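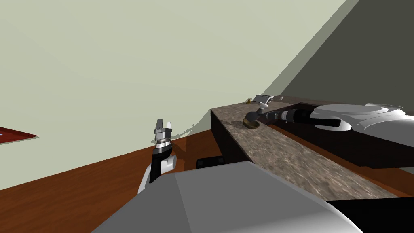
Figure 6.1. Two-arm mobile robot at a kitchen counter, simulated. Left arm raised, right gripper angled down over a small round brown object.

Unit 6. Rules for running and reporting simulated manipulation trials

6.1 Scope

These notes cover the rules used in the course for household manipulation in simulation. They apply to the lab exercises on the Treturell simulator and to the term project. They don't replace the safety rules for the physical robots in the Rarorano lab, which are in Unit 3 and must be signed before any hardware session.

A rule marked "required" is checked in grading. A rule marked "recommended" is good practice and may be dropped if the report says so.

6.2 Terms

Trial: one run of the policy or operator from a reset state to a stop condition.

Scene: the room, furniture and loose objects, with their starting poses.

Seed: the integer that fixes every random choice made at reset.

Idle arm: an arm that has no commanded task in the current phase. In Figure 6.1 the arms hold very different postures, and the question of which one is idle can't be settled from a single view. The trial log must record it.

Keep-out volume: a region that no link of the robot may enter during a trial.

6.3 Before a trial

(a) Required. Write down the scene name, the seed and the simulator build. A result without these three entries is not graded.

(b) Required. Check joint limits and collision shapes against the robot model file. Collision shapes are often simpler than the shapes drawn on screen. A gripper finger that looks clear of a counter may already be in contact, and the reverse also happens.

(c) Required. Define a rest pose for each arm. A raised rest pose keeps the gripper above counter height but puts the forearm closer to walls and tall cabinets. A folded rest pose is compact and takes longer to leave. Either is accepted.

(d) Recommended. Place a keep-out volume along each wall within reach. The left gripper in Figure 6.1 is drawn against a wall, with a faint shadow to its right. A shadow is a poor measure of distance. Use the distance query.

6.4 During a trial

(a) Required. Limit the speed of both arms near furniture. The course limit is 100 mm/s at the gripper whenever any link is inside the counter zone. The counter zone extends past the countertop edge and includes recessed or lower surfaces behind it, because a forearm crossing a recess can meet the edge of the counter from the side.

(b) Required. Approach small, low objects from above. A shallow object gives the fingers little height to close on, and the fingertips will reach the countertop before they are fully around it. Set a contact force stop before the descent, and treat the countertop as a contact surface in the planner.

(c) Required. Stop the trial if an idle arm moves more than 38 mm from its rest pose. Drift of this size is nearly always a controller fault and should be reported as one.

(d) Required. Do not move the base while a gripper is below counter height – the planner permits it, the course does not.

(e) Recommended. Keep loose objects that are not part of the task in the scene. Removing them makes the numbers better and the result harder to compare.

6.5 After a trial

Store the full state log, including failed trials. A trial ended by a force stop counts as a failure even if the object was later found in the gripper. Deleting failed trials from a set is handled under the academic honesty policy.

The baseline set for the term project has 1000 trials per task. In last year's reference run on the Nicholas controller, 709 of these were successes on the counter pick task. Report your own result as a count and a total. A percentage may be added after it.

6.6 Claims allowed from simulation

A simulated result supports a statement about the simulated robot under the stated build and seeds. It does not support a statement about safety around people. Friction, gripper compliance and sensor noise must each be listed with the value used, or with the words "simulator default".

Rendered images may be used in reports if the caption says they are rendered. Do not state that a grasp succeeded on the strength of a still image. Cite the log entry.

6.7 Submission

Upload the log archive and the report to the Uditham server by the end of May. File names follow the pattern in Unit 1. Late logs are accepted only when the report itself was on time – the server time stamp decides.

Reading for next unit: Sections 7.1 to 7.4, contact models and force limits. Bring the joint limit table from Exercise 5.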